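Flenach tray-to-plate set, README (please read the fault section before training on anything!)

Hello! I put this together for whoever picks up the Flenach episodes after me. It's a set of 300 teleoperated pick-and-place runs recorded at our Nosthorpe bench, with food-like items, trays and plates on a taped grid. Most of it is fine. A chunk of it is not, and I'd like you to know which chunk.

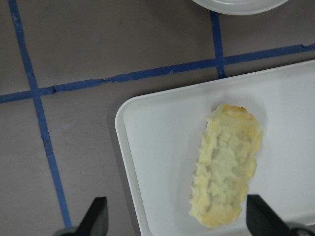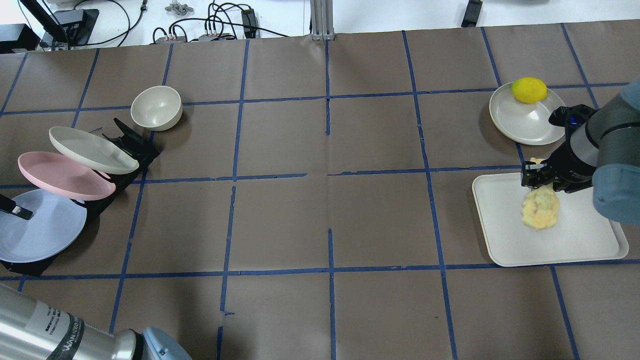
Tray, plate and taped table at the Nosthorpe bench: wrist view first, then the head view.

What went wrong

Partway through January the gripper began closing harder than it was told to. The command said "stop at light contact" and the fingers carried on for a bit, so soft items got squashed or torn. Stiff things like plates hid it completely, and I'm a bit embarrassed how long it took me to spot it. Lihua Zeng found the cause in the end: the Dotier driver update had reset the force limit to its default, and our start-up script (my script, sorry) only wrote our own value on a cold boot. Restart the software without cycling the power and you got the default, with no warning in the log.

Nobody was hurt, but please take it seriously anyway. We do reach in to reset the tray between runs, and a gripper that ignores its limit is a pinch risk. We stopped recording until it was sorted.

What's affected

Episodes in the folder called qian_b. Around 6 of the sessions in there ran with the wrong limit — the field force_ok is false for those. The success labels were given by eye on whether the item reached the plate, so a mangled item can still be marked as a success. Filter on both fields if you care about gentle grasps.

What we changed

The script now writes the limit on every start, reads it back and refuses to enable the arms if the two don't match. There's also a test squeeze on a foam block before each session, 3 closes per gripper, and the readings are saved with the episodes.

Still open

Camera clocks can drift apart a little on long sessions. I haven't fixed that yet, so check the timestamps before pairing wrist and head views. If you find a bad episode I've missed, add its number to known_faults.txt and tell Lihua or me.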